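Stirance Tea Box, Six Compartments

Product details

The Stirance is a wooden tea box for the kitchen worktop, the meeting room or the guest house breakfast table. It keeps wrapped tea bags sorted and lets people see what there is before they lift the lid. We have stocked it for 8 years and it is still the tea box we sell most of to small hotels and offices.

Layout: six compartments, two rows of three
Lid: hinged, with glass window
Front: engraved TEA
Contents: supplied empty
Order code: 145

Who it suits

Most of our trade customers put one box out for each coffee station and refill it in the morning. At home it does well next to the kettle, although it should be kept clear of the steam. If you serve loose leaf, look at the Pastureck caddies, as the compartments in this box are meant for bags in paper or foil wrappers. Unwrapped bags will fit but they lose their flavour sooner and the smells mix, peppermint being the worst for it.

Care

Wipe with a dry or slightly damp cloth. Do not put it in the dishwasher or leave it standing in water. Clean the window with a little glass cleaner on the cloth, never sprayed straight on. Crumbs and tea dust can be tipped out over the sink once the bags have been removed.

Delivery and returns

Orders placed before 2 pm leave our Ernasard warehouse the same day. Unused boxes can be sent back in their original carton. If the glass arrives broken, email Dewanti Ismail in customer care with your order number and we will send another. Spare hinges are kept in stock and can be ordered separately.

Filling the box

Stand the bags upright with the printed side facing forward and leave enough slack in each compartment to get a finger in. Keep one blend to a compartment where you can. Mostly white wrappers look much alike from a distance, so a strong colour helps people find their way, like the yellow packet at the front left. Put your most popular tea in the front row and the decaf behind it.

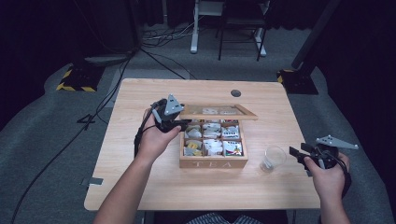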